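Stidlow Meal Share - Frequently Asked Questions

Who can sign up?
Anyone living in Stidlow or Vanier. You do not need a referral.

When do I collect my meals?
Fridays between 4 and 6 p.m., at the side door on Katona Street. If you can't make it, someone else can pick up for you - just give us their name by noon.

Can I freeze the meals?
Most of them. Soups and stews freeze well. Dishes with potato or cream go grainy, so eat those within two days.

Do I have to return the containers?
Yes, with the lid, at your next pickup. Rinse them first. Please don't write on the plastic; use the paper labels.

Are they microwave safe?
The containers are. Take the lid off before heating.

I have an allergy. Who do I talk to?
Dagmar Sokol handles all diet questions. Tell her before your first order, and again if anything changes.

Do you deliver?
Only in October and over the winter, and only within Stidlow.
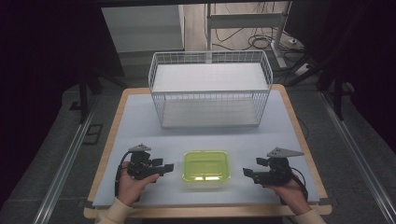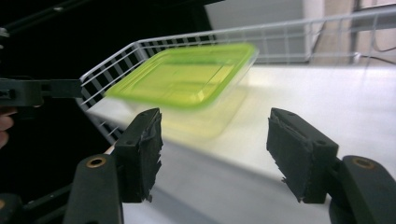 Reading time: 1 minute

How do I stop my order?
Call the office or leave a note with your containers. There is no fee. Last updated December 14, 2018.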